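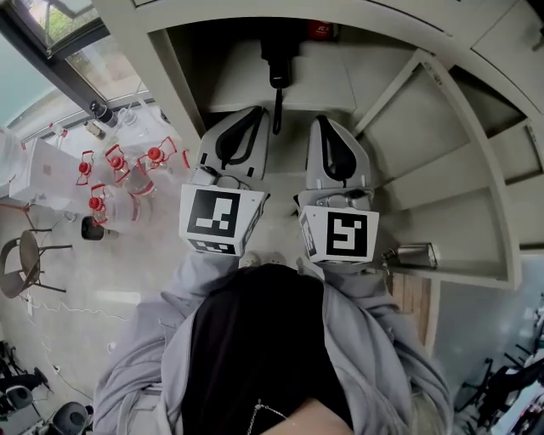 Slide 1: two grippers, stairs, grey hoodie

SUPPORT SLOTS: HOW TO OPEN FOR SOMEONE ELSE AND GET ASKED BACK
Notes for the Wellport songwriters' afternoon. Mine only, don't hand out. Handout is the separate sheet.

START

Hello, thanks to Gavin Forsyth for asking me. Say who I am, quick. Guitar and voice, opened for other people for most of my working life, Mivitville on and off, then on my own. Had my own headline nights too, smaller ones. Don't do the whole history, they've got the blurb.

Ask for hands: who's played a support slot. Who's been paid for one. (Wait for laugh, move on either way.)

What I'm covering: getting asked, the day itself, the set, the money, after. Questions at the end but shout if I'm mumbling.

GETTING ASKED

Mostly it's the promoter who picks, sometimes the headliner, once in a while the agent. Find out which before you write to anyone. I wrote to the wrong person for a whole winter.

What to send. One song. ONE. Not the album, not a folder. A link that opens without a password. Where you live, what you need on stage, whether you can bring anybody. Be truthful about the anybody. If you can bring your sister and her friend say you're building up in the area and leave it at that.

Read out the bad email (printed, in the blue folder). Let them pick it apart. Things they should spot: no town, no link, four paragraphs about influences, calls the promoter by the wrong name.

Then the good one. It's short. Read it slowly so they hear how short.

Who to aim for. Somebody whose crowd would like you but who doesn't sound like you. Two quiet fingerpickers in a row and people are at the bar by the second one, however good. I opened for a ceilidh band at Skenel with nothing but slow songs and it was fine, they wanted to sit down before the dancing. Opened for a man who did exactly my sort of thing, better, and it was a long night.

If it's a no, say thank you, and ask if you can send something next year. Then do send something next year.

THE DAY

Ring or message the day before. Load-in time, soundcheck time, stage time, set length, where to park. Write it on paper becuase your phone will die.

Turn up for YOUR time, be in the building a bit before. Don't set up on the stage till someone says. The headliner checks first and it'll run over. It always runs over. Take a book. Do not sit in the front row watching them soundcheck with your arms folded.

Soundcheck story: the Gourlay. 

Room holds 500, biggest I'd done on my own. Mivitville headlining so I knew all of them, thought I'd be looked after. Doors at seven, they were still checking at ten to. I got a line check, which is someone saying "is that plugged in" and me saying yes. Diarmuid Daly on the desk. He came up to the front of the stage and said play me the loudest bit of anything. So I did. Then the quietest bit. And that was it, thumbs up, doors open. Sounded lovely. I've done it that way ever since even when there's time.

So: know your loudest bit and your quietest bit. Practise going straight into them cold. Don't play the engineer a whole song, they don't want it.

Other things for the engineer
- learn their name, say it on stage if it went well, never if it didn't
- your own lead, your own spare lead, your own DI if you've got one
- new battery in the pickup. not newish. new
- tell them what you want, not what you think's wrong. "More voice in my wedge please" and not "it sounds a bit funny up here"
- don't ask for more reverb through the mic in front of people, you sound daft

PLAY THE CLIP HERE if the sound's working (ask Gavin before start). It's the Gourlay recording, first verse then stop. If not working sing it, key of D, don't do the whole thing.

THE SET

Thirty minutes is the usual. You've been told 30, plan for less than that, because of tuning and talking and the late start. If you're told to cut it, cut it without a face on. Decide at home which song goes. Mark it on the list with a cross. I'll put mine up on the next slide.

(next slide, setlist, let them look)

Order. Go over why:

First song. Something with a tune that gets going straight away. No long intro. They're still finding seats and buying crisps. You aren't going to hush a room with a whisper while the door's banging. 

Say your name AFTER the first song. And again before the last. They came in late, they weren't listening, they'll want to look you up. My mum used to say I told them everything but my name.

Second and third. Now you can go quieter if they've come with you. If they haven't, don't. Have a spare upbeat one in the back pocket.

Middle. The cover, if you do one. I always do one, other people are sniffy about it. An old song people half know, done your way. Not one the headliner does! Check. I didn't check once. Played it, good response, very pleased. Came off and the headliner's guitarist was in the corridor looking at his setlist with a pen.

Last. Best one. Not the longest one. Don't say "this is my last song" and then talk for ages.

Tuning. If you use more than one tuning put the songs together so you only change once. I've seen people change tuning for every song and the talk in between gets more and more desperate. Mine did. I told a story about a ferry twice in the same set.

Talking. Plan it a bit. Write the first sentence of each intro, nothing else. Thank the headliner once, thank the venue once, where the records are once. Don't apologise for anything at all. Not the cold, not the guitar, not being the support. They've no idea anything's gone wrong till you say.

Finish on time. Put a watch on the amp or on the floor by your foot. Going over is the one thing that stops you being asked back, I'd say more than playing badly. You're eating the headliner's time, and there's a curfew in most halls, and the person who gets shouted at is the promoter.

(Drink of water. Check clock. If past half three skip the clothes bit.)

Clothes bit. Short. Wear something you can lift your arms in. Not the same shirt as in your photo, or do, I've gone back and forth on it. Shoes that don't squeak, there's a live recording of me where you can hear the left one.

MONEY

They always want to know, so say it plainly.

Small nights, might be petrol and a share of the sandwiches. Ask before, by message, so it's in writing. "What's the fee for the support" is a perfectly good sentence. Practise saying it. Get them to say it out loud, all together, bit of fun.

Buy-ons, where you pay to be on the tour: I never have. Know people who did and were glad, know people who are still paying it off. Don't lecture on this. Just say ask what you get.

Records and shirts. Ask if you can sell and whether the venue takes a cut. Up to 2 things on the table if you're starting out, a CD and something cheap. People get to a table with nine things on it and go home. Bring change. Bring the card reader AND charge it. Stand there at the interval yourself, don't leave it to the box office. You'll sell more standing next to it than any song will sell for you. Don't crowd the headliner's table, ask where they want you.

PRS. Send in your setlist. Hands up who doesn't. You wrote the songs, fill in the form. I've a link on the handout, think it's the right one, CHECK.

AFTER

Clear your stuff off quick. Coil your leads in the wings, not centre stage with your back to the room.

Stay. Watch the headliner, at least a good chunk of it. They notice. If you have got a train, tell them before, not by vanishing.

Say goodbye to the promoter and the engineer. Next day send a thank you, two lines. Then leave them alone for a bit.

When it goes badly. Will happen. People talk through it, or the room's empty, or you forget your own words. I forgot the second verse of a song I'd played for years, sang the first again with great feeling. One woman at the end said she liked how it came round. Play to whoever's there. Wellport arts centre in November, sleet, hardly a soul, and one of them booked me for the spring after that. (Don't say who, he's probably in.)

QUESTIONS LIKELY TO COME

Do you need an agent? Not for this. Later.

Should I play for free? Depends who else is. If the bar's making money and the headliner's paid, ask.

Can I use backing tracks? Yes if you tell the engineer first. Have a plan for when the laptop goes.

What if headliner's rude? Be polite, do your set, go home. It's usually nerves or a long drive.

How long before you headline? No idea. Say I don't know, don't waffle. Gavin might have a better answer, throw it to him.

What strings? (somebody always asks) Whatever's cheap and new.

LAST BITS

Open spots tonight, list is with Gavin by the door, two songs each. Kettle's on in the side room. Handouts on the chair at the back, take one for anyone who coudn't make it. Collect clip lead from the projector table!!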